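Ticket 267 – utensil bin, grit and standing water
Opened 2025-06-30 by Rosalinda Marquez
Status: open

Hi all! So I'm the one who keeps complaining about the gray utensil bin, and I figured I'd better write it up properly this time. Every time I take something out of it there's a fine grit stuck to the handles, and after I rinse the bin it takes forever to drain (I gave it 24 minutes on Friday and there was still a puddle in one corner).

What I've tried so far: hot water and dish soap, then baking soda, then the stiff brush from Jalta. The brush got the most out, but the scuffed patch up on the inside wall still feels rough when I run a thumb over it – my guess is that's where the grit comes from.
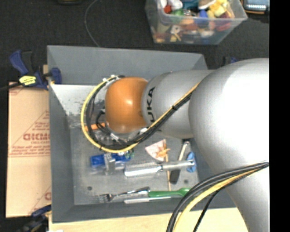
I also poked a chopstick through both drain holes and they're clear, so it's not a clog. Bastian thinks the shelf leans, and he may be right, because a spoon laid flat slid toward the wall all by itself!

Update, same day: Hauke put a folded piece of card under one side. Drained in 13 minutes. Better, still slow.

Update 2: wet-sanded the rough spot with 800 grit and wiped it down twice. Feels a lot smoother. I'm going to wash all the utensils again before they go back in, and if the handles still come out gritty I'll ask Fotis for the spare Rokdale bin. Please leave this one open until then.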